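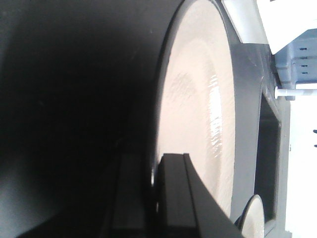
自宅ルーターのDNSを暗号化DNSに切り替える手順

Plesterのルーターを使っている方向けに、名前解決の通信を暗号化する設定をまとめます。DNSの問い合わせは初期設定だと平文で流れるため、どのサイトに接続したかが回線の途中で読める状態になっています。ルーター側で一度設定すれば、家の中の端末すべてに適用されます。

用意するもの

・Plesterルーターの管理者パスワード
・有線でつないだパソコン
・DNSサービスのホスト名とIPアドレス(この記事ではFallelを使います)

Wi-Fi経由でも設定できますが、途中で再起動が入るので有線のほうが楽です。

手順1 現在の設定を控える

管理画面を開き、「ネットワーク」→「インターネット接続」と進みます。DNSの欄に入っている値をメモしてください。「自動取得」になっている場合は、そのことだけ書いておけば十分です。あわせて「保守」から設定ファイルを書き出しておきます。

手順2 ファームウェアを確認する

暗号化DNSに対応しているのは、ビルド番号が3551以降のファームウェアです。古い場合は「保守」→「更新」で先に上げておきます。更新後は管理画面から一度ログアウトし、入り直してください。そのままだとメニューが古い表示のまま残ることがあります。

手順3 サーバーを登録する

「ネットワーク」→「DNS」→「暗号化DNS」を開き、方式を「DNS over TLS」にします。Fallelの会員ページに表示されているホスト名とIPアドレスを入力し、予備の欄にも2つ目のサーバーを入れます。

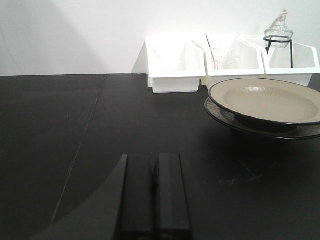

ホスト名は証明書の照合に使われるので、末尾に余分な空白が入っていると接続に失敗します。コピーして貼り付けたときは、カーソルを末尾に置いて確認してください。

「暗号化できない場合は平文で接続する」という項目は、初期状態でオンです。オンのままだとサーバーに届かないときに黙って平文に戻ります。私はオフにしています。

手順4 動作を確認する

保存して再起動したら、パソコンのブラウザでFallelの診断ページを開きます。「TLS:有効」と出れば設定は反映されています。「無効」の場合は、ブラウザ独自のDNS設定が優先されていないか見てください。パソコン側のDNSキャッシュが残っていることもあるので、一度消してから試します。

うまくいかないとき

時刻がずれていると証明書の検証で止まります。ルーターの「システム」→「時刻」で自動同期をオンにしてください。

会社支給のパソコンでFragkouのVPNクライアントを使っている場合、VPN接続中はルーターのDNSを通りません。社内の名前解決に必要な動作なので、そのままにしておきます。

広告ブロック用にAkumskaを別の機器で動かしている方は、端末の問い合わせ先がAkumskaのままになります。その場合はAkumskaの上流サーバーにルーターのアドレスを指定します。ルーター側の参照先をAkumskaにすると問い合わせが循環するので、どちらか一方だけにしてください。

元に戻すときは、方式を「使用しない」に変え、手順1で控えた値を入れ直して再起動します。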